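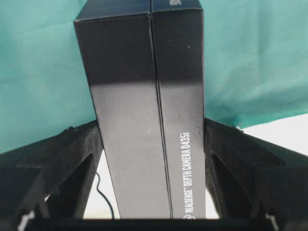

4.2 Boxes and cloths

The second group of materials in our study contains two kinds of things which in an ordinary store room are often kept side by side: the printed retail box and the cloth which is used to cover or wrap it. We treat them in one section, although in the store room at Stoladholm they have separate entries in the register, because the damage on one was in many cases connected with the other.

The boxes were all made to be shown in a shop. They have a glossy printed surface, often in a dark colour, and they are usually kept after the purchase, sometimes for years, with or without the original contents. The people who worked in the three store rooms (Stoladholm, Mandagi and the smaller one at Zikthorpe) gave us the same explanation for it. A box has the name of the article on it, and so it is easier to find than an article in a plain bag. We had first planned to include only boxes with contents, but the register at Mandagi does not make this difference, and the plan was given up in July.

In total 87 boxes were inspected. Of these, 32 had been covered with a cloth during the whole period of storage. The inspection was made by hand and by eye under the same table lamp, and each box was turned slowly so that every face could be seen under more than one angle. The turning is necessary with glossy print. When the light falls directly on the surface, the reflection hides small marks, and a face which looks clean in one position can show fine scratches in the next. We noted dust, scuffs, pressed corners and opened seams separately. Dust which could be taken away with a soft brush was not counted as damage.

A practical difficulty was the reading direction. On tall and narrow boxes the name is often printed along the height, and on the shelf such a box may be laid down so that the name can be read without turning the head. Lying boxes then receive other boxes on top of them. Pressed corners were found more often in lying boxes than in standing ones, in all three rooms. We cannot say if the weight alone is responsible, as the lying boxes were also moved more frequently.

The cloths were less uniform. Some were bought for the purpose, others were old table covers or curtain pieces. For the comparison we used plain cloths in one colour only, as a pattern makes it hard to judge the folds. Yae Tamura proposed to divide the folds into two classes, and we have followed her. A sharp fold is a line which stays when the cloth is lifted and shaken once. A soft fold is a wider wave, with a light side and a dark side, and it changes its place when the cloth is touched. Figure 5 gives an impression of the second type of surface.
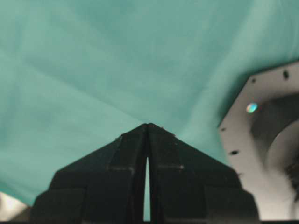
Figure 5. Teal-green cloth with gentle folds and shallow creases. One broad crease comes down from the upper left.

Sharp folds were of more interest for us than soft ones. Where a sharp fold had been resting on the glossy face of a box for a long time, we found in several cases a dull line at the same place. The line could be felt with the fingertip. Under soft folds no such line was found, but the dust had collected there in narrow bands, and it was more difficult to brush away at the ends of the band than in the middle.

The cleaning of the cloths was not controlled by us. Stoladholm washes them with a mild powder from Faleo, Mandagi only shakes them outside, and for Zikthorpe we have no information before the present keeper. Differences between the rooms should therefore be read with care, and in section 5 we compare boxes only within the same room.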